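Wondora Home Notes: Clearing the Catch-All Table

I have one table in my house that does everything. We eat on it, I pay bills on it, the toaster oven lives on it, and by the middle of July it had swallowed so much stuff that I was eating my cereal standing up at the counter. So I gave it an afternoon, and I'm passing along what worked (and one thing that didn't!).
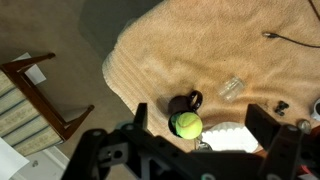
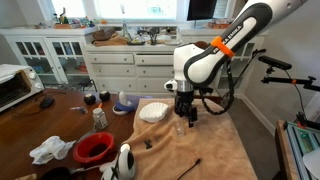 My favorite trick for a mixed-up table is the towel method, which I got from my neighbor Ilaria Mazza years ago. You spread out something thick and soft, and anything you can't decide about goes there while you deal with the easy stuff. Fuzzy is best, because little things don't roll and glass doesn't clink. A mug with a tennis ball sitting in it is a perfect towel item: the mug belongs in the kitchen, the ball belongs in the hall closet, and if you stop to walk each one home you'll never get back to the table. Same with a shell-shaped dish or a stray cable. Park it and keep going.

Once the towel is filling up, I do the table itself from the back to the front. Bowls get nested and go straight to the sink, even the ones I think are clean. Crumpled paper towels go in the trash, no inspecting them. Then I wipe as I go, with a cloth I've wrung out hard. On dark wood you see every streak, so I follow right behind with a dry one.

Shaker jars are worth a minute of their own. If the stuff inside has clumped, spread it on a plate, break it up with a fork and let it air out before it goes back in. I put a few grains of dry rice in with my salt and it has poured nicely ever since. And please label them! I once sugared a whole pot of soup.

For the toaster oven, unplug it, let it cool all the way, and pull the crumb tray first. I make a paste of baking soda and water for the inside of the glass door, leave it on while I do something else, and wipe it off with a damp cloth. Here's the part that didn't work: I tried the same paste on the control knobs and spent ages picking white crud out of the edges with a toothpick. Just use a soapy cloth on those.

Cables I coil loosely and tie with a bread-bag twist. Tight coils are hard on them, and they spring open in the drawer anyway.

Then back to the towel. Sort it by room, carry one room's worth at a time, and when the last pile is gone take the towel outside and give it a good shake before it goes in the wash. Skip the fabric softener if you want it to stay thirsty. Mine took 38 minutes start to finish, not counting the toaster oven, and I had breakfast sitting down the next morning.

Contact Wondora | © Wondora Home Notes | Back to top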